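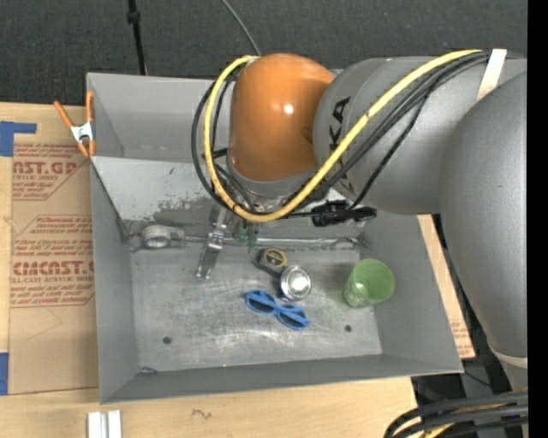 *Shallow metal bin on the wooden table.*

Bits and bobs, mostly workshop, some kitchen. Add yours at the bottom pls.

**Screws and small stuff**
- Tip the whole jar into a shallow tray, find the one you want, funnel the rest back. Quicker than fishing.
- Magnet inside a sandwich bag. Pick up filings, turn bag inside out, done.
- Label the *front* of tubs. Not the lid. Lids wander.

**Rust on baking trays**
Bicarb paste, leave 30 mins, scrub with balled up foil. Rinse, then straight in a warm oven to dry. Dont use foil on non-stick!!

**Sticky drawers**
Candle stub along the runners. Elin's uses soap, works too but smells of lavender till February.

**Wooden tops**
- Thin coat of oil, wipe off after 17 mins or so it goes tacky. Two coats better than one thick.
- White ring from a mug: bit of mayonnaise, leave overnight.
- Oily rags flat outside to dry. Never scrunched in the bin, they can catch fire.

**Glue on fingers**
Nail varnish remover, or cooking oil and patience.

Skila tubs stack with the Pluvomley ones if you turn every other one round. Gwawr has 7 spare lids, ask her.

Still need: something for limescale on teh big kettle that isnt vinegar.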